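スライドサンダル - 生活用品事典

キーワードを入力 検索

読了時間 12分

スライドサンダルは、足の甲を覆う幅の広いストラップと、かかと側が開放された底部からなる履物である。足を前方へ滑り込ませるだけで履けることからこの名がある。日本語では単に「スライド」とも呼ばれ、スポーツ用品の分野では「シャワーサンダル」「スポーツサンダル」の名で扱われる場合もあるが、後者はかかとにベルトの付いた製品を指すことが多く、範囲は一致しない。

室内履き、浴場や更衣室での履き替え、近所への外出、運動の前後など用途は広い。留め具を持たない製品が大半を占め、構造が単純なため、底とストラップを一体で成形したものも多く流通している。

名称

英語の slide は「滑る」「滑らせる」を意味し、履く動作に由来する。英語圏では複数形の slides が普通に用いられる。日本語の「つっかけ」は足先を入れて履く簡易な履物の総称で、スライドサンダルもこれに含めて呼ばれることがある。「ミュール」はつま先側を覆いかかとを開けた靴を指し、かかとに高さのあるものを含む点で印象が異なるが、構造の上では近い関係にある。

「スリッパ」との区別ははっきりしない。一般には、底が薄く室内でのみ用いるものをスリッパ、屋外の歩行に耐える底を持つものをスライドサンダルと呼ぶ傾向がある。近年は厚い発泡樹脂の底を持つ室内用製品が増え、売り場では両者が同じ棚に並ぶことも珍しくない。

構造

スライドサンダルは、足裏を支える中底(フットベッド)、地面に接する外底、甲を押さえるストラップの三つの部分に分けられる。一体成形の製品ではこれらに継ぎ目がなく、同じ材料が連続している。

中底は足裏の形に合わせて浅くくぼませたものが多い。かかとの周囲をわずかに高くして足の横ずれを抑え、土踏まずに当たる部分に膨らみを設ける。表面は平滑なもの、細かい凹凸を付けたもの、布や革を張ったものがある。

外底には溝を刻む。溝は滑りを抑えるほか、厚い底を曲がりやすくする働きもある。底の側面にまで溝や縦の筋を入れる意匠もあり、厚底の製品でよく見られる。厚みのある底は衝撃を和らげるが、足の位置が高くなるため、段差や傾斜のある場所では足首をひねりやすい。

ストラップは甲の中ほどから指の付け根にかけて渡される。幅が広いほど足を押さえる面積が増し、歩行中に脱げにくい。内部に詰め物をした製品では甲への当たりが柔らかくなる。一枚の帯で覆うものが基本形であるが、二本の帯に分けたもの、表面に溝を入れて数本の帯に見せたもの、面ファスナーや尾錠で幅を調節できるものもある。 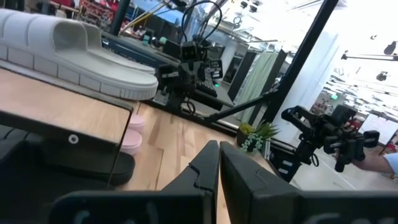

木の棚に置かれた明るい灰色の厚底スライドサンダル。底の側面に横溝と縦の筋が入り、幅の広いストラップが弧を描く。

素材

発泡樹脂

現在もっとも広く用いられるのは、エチレン・酢酸ビニル共重合体(EVA)を発泡させたものである。内部に独立した細かい気泡を含み、軽く、水を吸いにくい。金型に材料を入れて発泡させる方法で、底とストラップを一度に成形できる。着色が容易で、淡い色から黒まで色数をそろえやすい。

欠点は熱に弱いことである。夏の車内や暖房器具の近くに置くと縮んだり反ったりする。また、繰り返し体重がかかる部分では気泡がつぶれ、かかとと母趾球の下から薄くなっていく。

ポリウレタン

EVAより重いが、弾力が長く保たれる。底に用いられることが多く、ストラップには別の材料を組み合わせる。水分と反応して徐々に分解する性質を持つものがあり、使わずにしまっておいた製品の底が崩れることがある。

ゴム

外底に用いられる。摩耗に強く、平らな床の上でも滑りにくい。全体をゴムで作ると重くなるため、発泡樹脂の中底にゴムの外底を貼り合わせる構成が一般的である。

革と布

ストラップや中底の表面に使われる。革は足になじむが水に弱く、浴場やプールには適さない。布は通気性に優れるものの汚れが染み込みやすい。合成皮革は手入れが簡単である一方、折れ曲がる部分の表面がはがれることがある。

コルク

粒状のコルクを接着剤で固め、中底とする。使ううちに足の形に沈む。縁から水が入ると割れやすくなるため、側面に保護剤を塗って使う。

製法

一体成形の製品では、計量した樹脂の粒または溶融した樹脂を金型に送り込み、加熱と加圧ののちに型を開く。発泡した成形品は型の容積より大きく膨らむため、金型はあらかじめ小さく設計される。取り出した直後は寸法が安定せず、温度を管理した装置の中で徐々に冷まして形を落ち着かせる。その後、縁の余分な部分を切り落とし、検品して左右を組にする。

貼り合わせによる製品では、中底、外底、ストラップを別々に用意する。ストラップの両端を中底の側面または裏面に回し、接着剤や縫製で固定してから外底を貼る。ストラップの付け根は歩くたびに引かれる部分であり、剥離や裂けが起こりやすい。

履物メーカー Folirex の一体成形モデル「Briem」は、片足の重さが296グラムで、12色が用意されている。同社の資料では、底とストラップを同じ樹脂で作り、足を入れる開口部の縁に丸みを付けたとしている。

種類

家庭用・室内用

床を傷つけにくい柔らかい外底を持つ。足音を抑える目的で厚みを増したものが多い。屋外用と同じ形でも、外底の硬さや溝の深さが異なる。

浴場・プール用

水の抜ける穴を中底やストラップに設ける。全体が樹脂で作られ、吸水する部品を使わない。外底の溝は水を逃がすように外側まで通してあるものが望ましい。

運動後用

競技用の靴を脱いだあとに履くもので、中底の柔らかさを重視する。靴下のまま履くことが想定され、ストラップの内側に余裕がある。

街履き

革や合成皮革のストラップを備えたもの、底を特に厚くしたものなどがある。靴下と合わせて履く着こなしも定着しており、季節を限らず販売する店もある。

寸法と選び方

一体成形の製品では、大きさが1センチメートル刻み、または二つの寸法をまとめた表記になっていることが多い。普通の靴が0.5センチメートル刻みであるのに比べると粗い。かかとが開いているため多少の差は許容されるが、大きすぎると歩くたびに底がかかとから離れ、指に力を入れて押さえることになる。小さすぎればかかとが縁に乗る。

試着の際は両足に履いて立ち、かかとの後ろに少し余りがあることを確かめる。指先がつま先側の縁から出ないかも見る。甲の高い人はストラップの当たりが強くなりやすく、調節のできる製品か、詰め物のあるものが向く。甲の低い人では逆に前へ滑りやすい。

同じ表示でもメーカーによって実寸は違う。販売店 Cletska の売り場では、表示寸法とは別に中底の全長を札に記している。中底の全長が28センチメートルの製品であっても、周囲の縁が幅を取るため、28センチメートルの足がそのまま収まるとは限らない。

日常の手入れ

樹脂製のものは、薄めた中性洗剤を柔らかいブラシに付けて洗う。中底の細かい凹凸、ストラップの内側、外底の溝に汚れが残りやすい。すすいだあとは布で水気を取り、風の通る日陰で乾かす。直射日光の下に長く置くと変形や変色の原因となる。乾燥機や熱湯は使わない。

白や淡い灰色、淡い桃色の製品は、衣類からの色移りが目立つ。濃い色の靴下や染めの落ちやすい布と触れたまま放置しないようにする。色移りは樹脂の内部まで入り込むことがあり、表面を洗っても取れない場合が多い。塩素系の漂白剤は黄ばみを招くおそれがあるため、製品の表示に従う。

革のストラップは乾いた布で拭き、汚れがひどいときは革用の洗浄剤を少量使う。布製のものは部分洗いとし、底の接着部を長く水に漬けない。
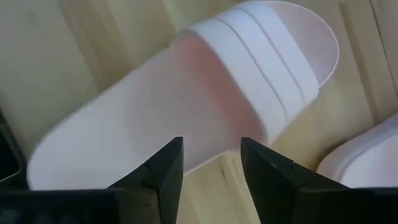
スライドサンダルは洗濯機で洗えるか。

多くの製品では手洗いが勧められている。洗濯機の回転によって底やストラップがねじれ、貼り合わせ部分がはがれることがあるためである。洗濯機の使用を認める表示がある製品に限り、ネットに入れて水または低温の水で洗い、脱水と乾燥は表示の範囲にとどめる。

収納

スライドサンダルは甲の部分が丸く盛り上がっているため、同じ底面積の薄いサンダルに比べて高さを要する。収納の方法には次のようなものがある。

棚に並べる方法では、左右をそろえてつま先またはかかとを手前に向ける。出し入れがしやすく、乾きも早い。木製の棚に置く場合、洗った直後のものは避け、水気がなくなってから載せる。段の間隔は、もっとも厚い製品の甲の高さに指が入るだけの余裕を加えて決める。

重ねる方法では、底と底を合わせるか、一方の底を他方の中底に載せる。後者は外底の汚れが足裏の当たる面に移るので、室内用以外には向かない。厚底のものを長期間重ねると下側のストラップがつぶれ、戻らなくなることがある。

立てる方法では、左右の中底を向かい合わせ、箱や細い仕切りの間に入れる。幅を取らないが、柔らかい樹脂では縁に重さがかかって曲がる。つま先側を下にするより、かかと側を下にしたほうがストラップの形は保たれやすい。

吊す方法は浴室などで用いられ、壁の棒やフックにストラップを掛ける。水切れがよい反面、細いフックに掛けるとストラップの内側に跡が残る。

家族で同じ型を使う家庭では、色を分けるほか、棚の段を使う人ごとに決めておくと取り違えが少ない。集合施設では左右の片方だけが離れることが多く、二足分の幅に区切った枠を設ける例がある。Larstead の更衣施設では、貸し出し用のスライドサンダルを2,874足備え、寸法別に棚を分けて管理している。返却されたものは洗浄と乾燥を経て、左右を合わせたうえで棚に戻される。

季節の終わりに片付けるときは、洗って完全に乾かしてから箱に入れる。新聞紙は印刷が移ることがあるため、淡い色のものには無地の紙を使う。ポリウレタン底の製品は密閉した袋に湿気とともに閉じ込めないよう注意する。発泡樹脂のものを屋根裏や車庫など高温になる場所に置くと、翌年取り出したときに寸法が小さくなっていることがある。

寿命と買い替え

使用頻度や体重、歩く路面によって差が大きく、一定の年数では示しにくい。外底の溝が浅くなり平らな部分が広がったもの、中底を指で押しても戻らないもの、左右で高さの違うもの、ストラップの付け根に裂け目があるものは買い替えの対象となる。室内用は外底が減りにくいが、中底のへたりが先に進む。

ストラップの剥離は靴修理店で接着できる場合がある。一体成形品が裂けたときは、接着剤で留めても同じ箇所から再び裂けることが多い。家庭で修理したものは、階段や浴場など転倒の危険がある場所では使わない。

使用上の注意

かかとが固定されないため、走る、はしごを登る、自転車や自動車を運転するといった動作には適さない。運転時の履物については地域ごとに規則があり、かかとの固定されない履物を禁じている場合がある。

濡れたタイルや磨かれた石の床では、溝のある外底でも滑ることがある。とくに新しい樹脂製品は表面に成形時の薄い膜が残り、使い始めに滑りやすいものがある。エスカレーターでは柔らかい樹脂の縁が隙間に引き込まれる事故が起こり得るため、ステップの中央に立ち、縁に足を寄せない。

素足で長時間履くと、汗で足とストラップがこすれ、甲に水ぶくれができることがある。短い時間から慣らすか、薄い靴下を履く。

廃棄

自治体の区分に従う。樹脂のみの製品と、金具や革を含む製品とで扱いの異なる地域がある。EVAは発泡の際に分子どうしを結び付ける処理が行われることが多く、溶かして同じ品質の材料に戻すことは難しい。粉砕して床材や緩衝材に混ぜる利用法がある。

関連項目

サンダル
スリッパ
ミュール
つっかけ
下駄箱
エチレン・酢酸ビニル共重合体

シェア 28 コメント 12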